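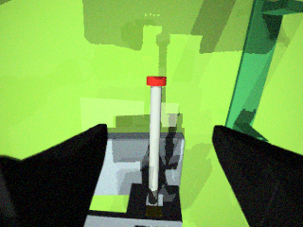 Wrist view in the sim, jaws open either side of the red-capped rod.

Review: Sirko motion planner
Posted in April by Solomiia Vasylenko

Ran Sirko for a month, all in sim. Short version, good planner, annoying setup.

Install took 20 minutes. Docs are thin on collision margins, had to dig thru the config to find the default. Once set, plans come back quick, 12 ms for a short move on my machine. Elbow flips were my big gripe with Vastham and I hardly see them here. Perception hook is the weak part. Takes a pose, wants it clean, no filtering at all. Write your own. 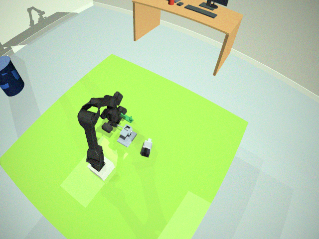 Wide view: arm on the green mat, grey fixture next to the gripper.

Logged 639 plans. 310 of them with the tight margin on, and those were noticably slower but still usable. Replay viewer is great, scrub back to any waypoint and see joint limits. Wish it exported to something other than its own format. Error messages are terrible. "Goal invalid" could be five different things.

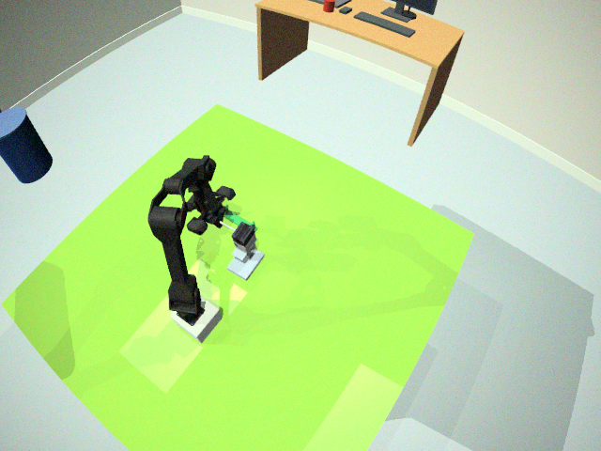 Can I swap in my own IK solver?
Through the plugin folder, one Python file, restart after. Kinda fiddly but mine loaded second try.

Four stars. Would be five with better errors and a filter on the pose input.

3 comments | 12 shares
Contact | Copyright Porkbridge | Back to top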